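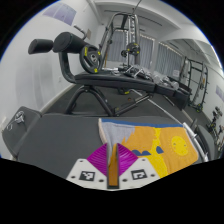
The beach towel, Retby gym

Our robotics club had 793 dollars, 2 magenta fingers and exactly one towel, and I'd been put in charge of the towel.

"Smooth it out more," said our captain. "The gripper hates wrinkles."

"The gripper doesn't hate anything," I said, but I smoothed it (right over the smiley sun, sorry, sun) and stepped back toward the dumbbells.

We'd named our project Sila, which I thought was a pretty big name for something meant to pick up after people at the gym. The Bielecka team was working on one too, and theirs supposedly had over 3,000 practice grabs already. We had, um, fewer.

So I picked up the handle, lined up the fingers with the orange part and squeezed. My hands were sweating like I was the one on the squat rack!

"Corner first," the captain whispered.

"I know, corner first."

I moved over to the corner and started again.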